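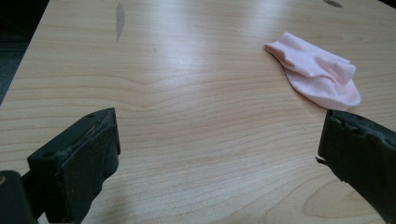
The firm of Tagle & Tetness hired two trainees that spring, and Arnel Lumbao was the second. The first had quit before lunch.

They gave him a desk by the copier and a binder with 400 pages in it. The binder covered how to answer the phone, how to write down what a client said, and what to do if a client asked about another client. The answer to the last one was to say you would check, then hang up and never check.

His trainer was Lerkis. She had a cold and talked very little.

"Read up to page 100," she said. "Then there's a test."

"What's on it?"

"Page 100."

He read all morning. Page 100 was a copy of a letter from a client called Jarodia, thanking the firm for finding out who had been selling its price lists. The name of the person was blacked out. Arnel held the page up to the window and could read the first letter, an L.

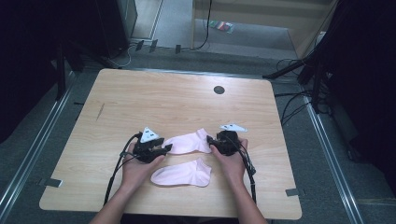
He put the page back and clipped the rings shut. Lerkis was at the sink, rinsing her cup. She took a long time at it.

At four she sat down across from him with a pencil.

"Who sold the price lists?" she said.

"It's blacked out."

"Did you try to read it?"

Arnel thought about the morning trainee, whose coat was still on the hook. He thought about his rent.

"Yes," he said. "I held it up to the light. It starts with an L."

She wrote something down. Then she turned the binder to her side, took out page 100 and put in a fresh copy from a folder. On the new one the black bar was in the same spot. He could see the folder was full of them.

"There's no name under there," she said. "I type a letter and cover it. This time I used mine."

"What did the other one say?"

"He said he didn't look."

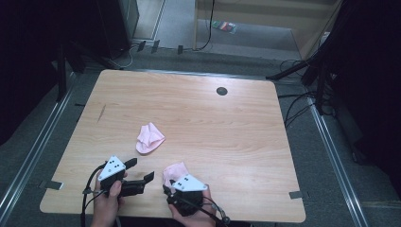 Everyone looks, Tetness said from the doorway, and the ones who say so can start on the phones tomorrow. He asked if anybody had moved his umbrella.

Lerkis said she would check.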